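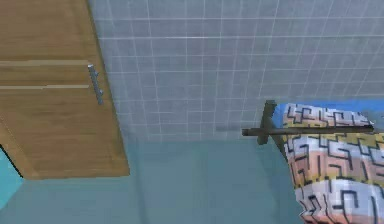 Two grippers, one simulated kitchen

Home News Projects Events Archive

10/9/26, by Settimio Tedesco
2 min read

We finally ran the Stisus and the Troteck grippers side by side in the simulator, and I've been grinning about it all week! Both went onto the same virtual arm with the same Kragh controller, and both got the same two jobs: pull the cabinet open by its bar handle, then take the patterned towel off the rod. Fuseini Quaye set up the kitchen and wrote the scoring, and we logged 2756 attempts before the server needed a break.

The Stisus loves that handle. Its narrow fingers slide in behind the bar, and it missed only 8 times in the last 200 pulls. The Troteck is wider and kept bumping the wood on the way in (we backed off the approach speed, which helped a bit).

Then came the towel, and things got fun. Cloth is hard for any simulator, and the Troteck's soft pads did far better at pinching a fold and holding on while the arm backed away. The Stisus tended to grab the rod as well and then tug at both. Fuseini thinks a wrist camera mounted slightly higher would fix most of that, and I'd love to see it tried.

Still to do: the same runs with the Cluvlow controller, which we only got talking to the arm in August. If you want the logs, or have a gripper model you'd like us to load next, drop either of us a note. We have plenty of cabinet left to open.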